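Section 9: Trying out and comparing fingers on the book rack

By now your arm should be bolted down, the Mindora controller should be talking to it, and you will have had a nice cup of tea. This section helps you decide which set of fingers to leave on the gripper. Your kit has two: the slim Basness fingers, and the broader Fiadzo pair in the padded bag. Both will pick up a paperback from an open table without any fuss, so we ask you to try them on books in a wire rack, where there is far less room to go wrong and you learn a good deal more in an afternoon.

Setting up the bench

1. Stand the rack on a flat table with a clear stretch of tabletop to its left. Leave the books leaning as they fall; a tidy row makes the test too easy.

2. Put the tray to the front and left of the rack. The front edge can hang out of the camera's view if space is tight, but the far rim must be in it.

3. Use books of different thicknesses and colours, with at least one very dark spine and one pale one. Dark spines next to one another are where the wrist camera has most trouble finding an edge.

4. Check both camera feeds in Skotlow before you power the arm. You want the wrist view to show the fingertips, and the bench view to take in the rack and the back of the tray.

Wrist view first, with the fingertips together in front of the rack, then two bench views with the gripper at the books:
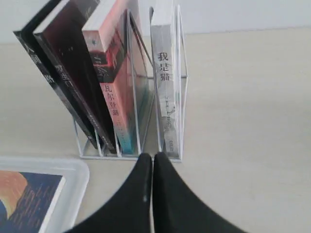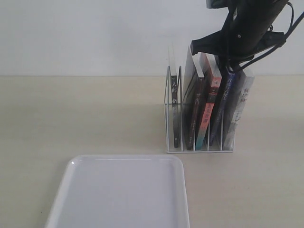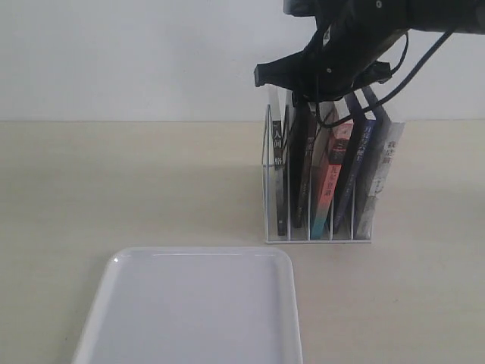
Running the comparison

5. Fit the first pair of fingers and tighten the screws by hand. Run the zero routine with the fingers closed and wait for Skotlow to report a steady reading.

6. Set the closing force to 100 on the controller's own scale and the approach speed to 900. These are gentle settings, and I would stay with them until you have seen a few clean lifts.

7. Choose one book and teach the arm three points: above the book, at the grasp, and over the tray. Come down slowly on the last stretch — wire dividers bend more easily than you might expect.

8. Run nine lifts of that book, putting it back in the same slot each time, and write down any that slip, snag or bring a neighbour along.

9. Swap to the other fingers, run the zero routine again, and repeat with the same book and the same slot. Please don't be tempted to reuse the old zero, even if the two pairs look much alike on your bench.

Caution: keep your hands out of the rack while the arm is enabled, even if it seems to be resting. Pausing a programme does not cut the power to the motors.

Caution: before the first run, move the wrist through its full turn at low speed and watch the cables. A loop that hangs clear in one position may catch on a divider in another.

Note: Kwadwo Quaye, who wrote the original bench routine, ran 1,672 lifts with the two pairs before we settled on the starting values above. He found the slim fingers kinder to crowded slots and the broad ones steadier on thick, heavy books. Your own shelves may well disagree with him, and he would be delighted to hear from you if they do.

If a book keeps twisting as it leaves the rack, lower the grasp point a little before you raise the force. If it still twists, go to Section 10, where we cover finger pads and how to trim them.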